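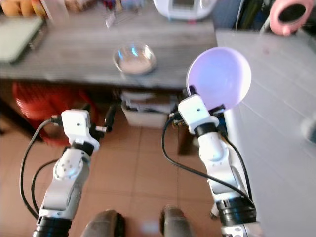
Zomik's planner treats whatever the gripper holds as part of the arm, so a held object needs its own collision shape before you ask for a path. If you skip this, the planner will happily sweep a plate through a table edge. With the right gripper holding a plate upright by its lower edge, just above the front of the grey table, the shape to attach is a thin disc. The glass bowl on the table goes in separately, as a fixed obstacle.

## Attach the shape

1. Close the gripper and wait for `grasp_ok`.
2. Run `zomik attach --arm right --shape disc`.
3. Set `padding` to 10 mm. The default of 30 is fine for boxes but blocks most moves close to a table.
4. Plan with `--dry-run` and check the preview – the disc should follow the wrist.

If planning stops with error 781, the disc already overlaps an obstacle. Raise the arm a little and plan again.

After release, run `zomik detach --arm right`. Old shapes stay in memory between runs.

Padding values tested by Lụa Giáp. Last edited 18 Jan 2020.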